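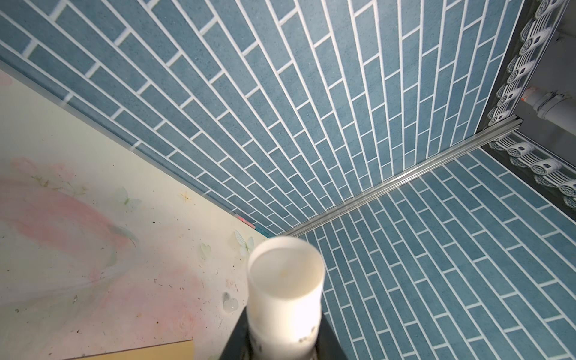 What is the correct way to clean brick-pattern wall panels and a printed table covering that meet in a tight corner?

Work from the top of the panels downward with a soft, damp cloth and a small amount of mild dish soap, then clean the table covering last. Test any cleaning product on a hidden spot before using it on a printed surface.

Posted by Benoît Marchal, 21 Jun 2022
Viewed 276 times

Our office in Olel maintains a small work area with panels on three sides and a flower-printed covering on the work surface. The panels are blue with white lines between the bricks. Staff have been wiping everything with the same general-purpose spray, and we are preparing a written cleaning procedure to replace that habit. I would appreciate guidance on the following matters: whether the white lines need separate treatment, whether a brush may be used near the metal corner pieces, and how marks should be removed from the covering without fading the print. We do not know who made the panels. The previous supplier, Caron, has no record of the order beyond the delivery date in July.

Stelter Facilities Desk
Marked as helpful by 13 readers

The first step is to establish whether the lines are printed or are real grout. Draw a fingernail lightly across one of them. A printed line will feel level with the brick beside it, and it should be treated as part of the printed sheet. A grout line will usually feel lower or rougher and can be cleaned with a soft brush. Please do not apply grout whitener until this has been settled. It will leave a film on a printed panel that is difficult to remove.

For printed panels, we recommend the following procedure.

Dust the surface with a dry microfiber cloth.
Mix a teaspoon of mild dish soap into a quart of warm water.
Wring the cloth until it no longer drips, and wipe along the rows of bricks.
Wipe again with plain water and dry with a second cloth.

Water should not be allowed to stand in the corners. Where a metal strip covers the seam, liquid can travel behind it and lift the edge of the panel. Spray the cloth and never the wall. A cotton swab is suitable for the ridges of the strip, and a stiff brush should be avoided on both the strip and the panel edge.

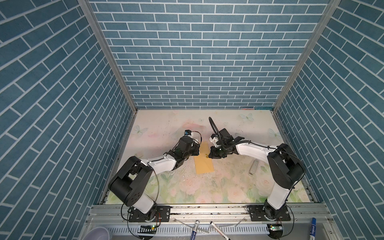 Table coverings require a different order of work from walls, and the most common error is to begin with water. Loose dirt must be removed dry. Where there are scattered specks on a cream ground like this one, with its roses and pale blue butterflies, a damp cloth will drag them across the print and may leave gray streaks. Use a soft hand brush and a dustpan first, brushing toward the front. The faint pink smudge near the center of the back should then be treated on its own – place a damp cloth with a little soap over it for 30 seconds, blot, and repeat if necessary. Rubbing in circles may remove some of the printed color along with the mark. Lift the tan pad and clean it separately, then let both surfaces dry fully before it is put back.

If the mark remains after 2 treatments, we would advise leaving it in place. Bleach, acetone and abrasive pads are not suitable for a printed covering of any kind.

Reader at Drarnar Building Services

Melamine sponge. Works on most things of this type, but press lightly, as it is an abrasive and will dull a glossy finish. Not recommended for the metal strips.

Benoît Marchal

Thank you for these replies. The fingernail test was carried out this morning and the lines are level with the bricks, so the instructions for printed panels have been entered in our procedure. The melamine sponge will be kept out of the cleaning cupboard for the present. I would still welcome advice from anyone who has replaced a covering of this type, in particular on whether it should be fixed down at the edges or laid loose.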